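Looking after surplus military kit

Canvas webbing and old field jackets often come out of storage smelling of oil. Shake them outside, brush off dried mud and take off any brass buckles that unclip. Wash at 30 on a short cycle, inside an old pillowcase.

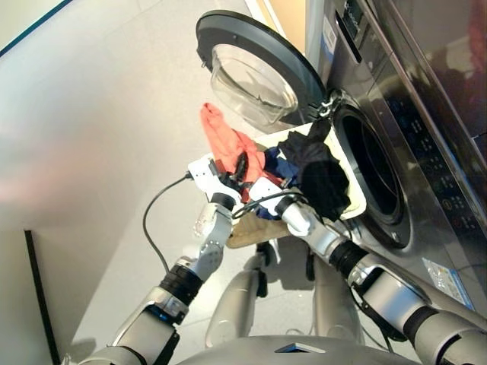
Dry them flat, away from radiators. Waxed cotton should never be machine washed; sponge it with cold water and re-wax in January, before the spring shows.

Steel helmets: wipe the shell with a barely damp cloth and leave the original paint alone. Leather liners need a thin coat of saddle soap, 2 at most.

Kianoush Naseri, Mostyn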